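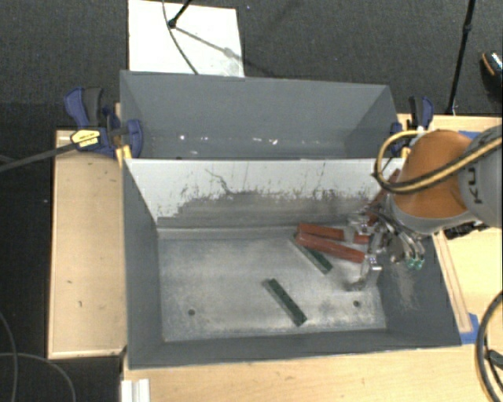
Ursina Rainer

Flevarwood Interior Paint: Frequently Asked Questions

Which surfaces can I use it on?
Bare or previously painted wood, drywall, plaster and primed metal. It does not bond to glass, glazed tile or anything that has been waxed. Oil-based coatings must be sanded dull first. For powder-coated metal, see the Gilivitz primer sheet.

How much do I need?
One can covers 100 square feet per coat on a sealed surface. Bare softwood takes more on the first coat. Multiply the length of each wall by its height, subtract doors and windows, and double the result for two coats. Buy all cans from the same batch where possible. The batch number is stamped on the lid.

Can I mix cans from different batches?
Yes. Pour them into one clean bucket and stir until the color is even. Do not change batches in the middle of a wall.

Do I need a primer?
On bare wood, bare metal and new drywall, yes. On sound paint of a similar color, no. Knots need a separate sealer before priming or they will stain through.

How long between coats?
Two hours at room temperature with normal airflow. Below 59 degrees Fahrenheit, wait overnight. A second coat put on too early will drag and leave ridges.

When can I wash the wall?
The film is dry to the touch within the hour but takes 2 weeks to harden. Until then, dust only. After that, use a soft cloth and mild soap. Abrasive pads will leave shiny spots in matte finishes.

Why does my touch-up show?
Usually one of three causes: a different applicator, a different batch, or age of the surrounding paint. Use the same type of roller as the first job and feather the edges outward. If it still shows, repaint from corner to corner.

Can I thin it?
For brush and roller, no. For spraying, add clean water in small amounts and test on cardboard. Do not use mineral spirits.

My can froze in the garage. Is it still good?
Thaw it slowly indoors and stir. If it turns smooth, test a small area. If lumps remain, discard it.

Is Araya Gray the same color as the old Gray 482?
Same formula, new name. Old cans and new cans may be mixed as described under batches.

Where do I send a color sample for matching?
To the Flekstead counter, marked for Dorothy Holroyd. Samples should be flat, clean and at least the size of a playing card. They are not returned.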